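Small Shop Automation Board > Buying & Budgeting
Last updated 6 July 2024

Two-arm folding cell — lease, buy, or wait until August?
Posted by FfionK

Hi all, long time reader. I run the back end of a linen and uniform service in Tammont (hotel towels, kitchen whites, a few gyms) and my boss has finally said the word "robot" out loud without laughing. We want one bench with two arms that can fold shirts and flat goods. I have a quote from an integrator over in Utville and I'm trying to work out what's missing from it before I walk into the budget meeting.

The monthly on the lease is $2542, service visits included. Spare gripper fingers are $585 a pair, and they say to plan on a couple of pairs a year. Am I being silly to think that's a lot for two bits of metal?

12 replies · 3 shares

bmacleod
Not silly at all. Ask for the drawing. We had fingers cut at a machine shop in Vunisdale for $200 a pair and they grip exactly as well as the originals. If the integrator won't let you use your own, that tells you what kind of lease it is.

Rimantas S.
I'd push back on that a little, Brayden. You run metal brackets. Cloth is different — a burr you'd never notice on a bracket will pull a thread on every polo that goes by. I paid the full price for ours and didn't lose sleep over it. What I did regret was buying one set and then waiting on the mail.

bmacleod
So deburr them! Ten minutes with a file and some fine paper. I'm not saying buy junk, I'm saying don't pay triple for the box it comes in.

Rimantas S.
Not quite triple, but ok.

ashwin_v
Can I pull this back to the bigger number? Ffion, how many pieces a day do you want through this bench? Everybody argues over spares and then the real cost is the person who loads it. If somebody has to stand there laying each shirt out nice and flat, you've bought a very expensive coworker for that person. Put the loading labor on its own line or your boss will find it for you.

FfionK
Fair, and I don't have a good answer yet. I timed our two fastest folders last week and they did 61 shirts in the stretch between the morning truck and coffee. I don't expect the arms to match that. I want them plugging along in the afternoon when we're short, and I want my people off the worst of the repetitive stuff.

ashwin_v
That's a better pitch than speed, lead with that. Also get the quote to list the table and the side panels separately. Ours came as one lump called "workspace" and I still couldn't tell you what we paid for what.

D_Grinberga
We use the Butkienė folding package and I'm mostly happy with it. Things I'd add to your list: cable replacements (they flex all day), plain bins or baskets for finished work, and a day of electrician time. And floor space! I forgot we'd need to walk all the way round it.

On fingers I'm with Rimantas, buy two sets up front. But I'd run them longer than the vendor says. Scuffed paint on the faces doesn't bother me, I only care about the tips. Fingers first, then the bench with a white garment down:
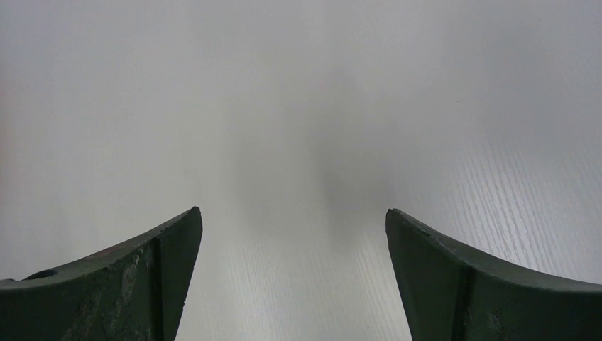
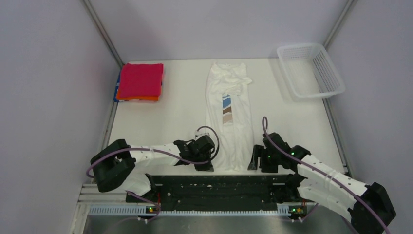

The other thing is to get your own stock into the trial. The demo items are always friendly, bright colors and nice thick cotton. Send them your thinnest white stuff and see what they say. White on a white table was the thing I fussed over most, and if I were ordering again I'd ask for a price on a darker top before signing anything. Once it's bolted down you won't want to change it.

FfionK
Oh that's useful, our kitchen whites are most of the volume. Adding a darker top to the list now. Did you lease or buy?

D_Grinberga
Bought. I'd lease if I was starting over, only for the service visits. My brother in law does our electrical and even he gets sick of me calling.

bmacleod
Buy. Three years of that lease and you could own the thing and have money left for a decent compressor. And get the fingers made locally, I'm not budging on that one.

Rimantas S.
You don't know what the purchase price is, Brayden, she hasn't posted it.

FfionK
I haven't because they haven't given it to me! I've asked twice. Calling them again Monday, and if there's still no number I'll tell the boss we're holding off until August. Will post the line items when I get them — Deividas, mind if I message you about the electrician part?

D_Grinberga
Go ahead, evenings are best.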